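The Baskets Were the Hard Part
An afternoon at the Starlow open day

I'll admit I went for the snacks. A neighbor had forwarded me the flyer (open house at Starlow, come see the robots, refreshments at 3) and I'd had one of those weeks where a free cookie sounds like a plan. Starlow moved into the old Relimance building last November, and I'd driven past it plenty of times wondering what went on in there.

What goes on in there is picking things up. I know how that sounds! But I stayed until they were stacking the guest chairs, and I'd go back tomorrow.

You sign in at a desk, you get a sticker with your name on it, and then you're let loose on the floor with a guide. Ours was Arif Manurung, who has run the tabletop group for a couple of years and who talks with his hands so much that I kept stepping back. He had us put our bags against the wall and stay behind the tape. Then he pulled up the wrist camera for us, so we could get the robot's own idea of a table full of baskets. 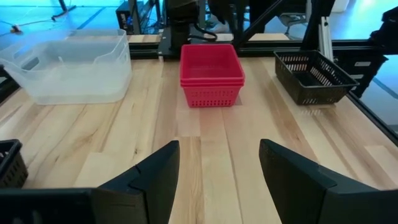
The wrist camera's view, gripper fingers in front and the baskets and bins farther back.

I had never thought about what a hand sees. Mine doesn't see anything, I suppose, but a gripper with a camera by it always has its own two fingers in the picture, like driving with your nose in view. "It gets used to them," Arif said. A kid near me asked if the robot ever gets bored of looking at them, and he took the question seriously, which I liked. He said no, but the people do.

The task that day was sorting containers, and they'd given it the name Otum. (All their tasks get names. There's one called Chin. I asked why and got three different answers from three different people, so I've let it go.) Containers are nasty for a robot, Arif told us. They nest, they slide, they have thin rims, and the clear ones barely show up at all to some cameras. You or I grab a basket by the edge without a thought. For the arm, deciding where the edge is takes up most of the work, and two baskets sitting one inside the other can look an awful lot like one tall basket.

They let us watch a batch of 38 tries, and Arif read out the score at the end: 30 good ones. My fellow visitors clapped. I clapped too, and then felt bad for the other eight. 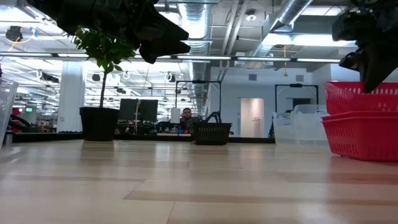 The room surprised me more than the arms did. I'd pictured something hushed and white, with people in paper hats, and it's much more like a school shop class. There's ductwork overhead and cables coming down all over, and everybody seems to be in the middle of something. I asked about the potted plant and Arif looked a little embarrassed. It's part of the practice, he said. People's homes have plants in them, so the cameras should get used to leaves.

That got him going on the subject of homes. The first tables they set up were bare, and the arms did great, and then somebody would leave a mug out and the whole thing went sideways. Now the rule is that the layout changes all the time. Different baskets go in different spots, trays come and go, and whoever has the morning shift gets to rearrange things however they please. A woman in our group said that was exactly how her husband loads the dishwasher, and we lost a good five minutes to dishwashers.

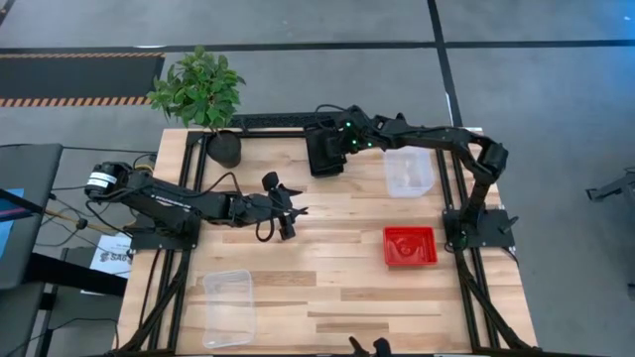 Then it was our turn. If you were over twelve you could steer one arm by moving a smaller one by hand, and the big one copies you. I figured I'd be a natural because I'm good at the claw machine at the bowling alley. I was terrible! My elbow kept wanting to help. The kid with the boredom question went after me and was better in 30 seconds than I was in my whole turn, and she was very gracious about it.

I asked Arif how much practice a new person needs before the moves are any use for teaching. He said he makes everybody do 75 runs first and throws all of them out. His own first set went in the trash too, he said, and deserved to.

The cookies were oatmeal, by the way, and there were plenty left at five. Starlow says it will hold another open house in the spring, same building, with parking around the back. Wear flat shoes, the floor is concrete and you'll be on your feet the whole time.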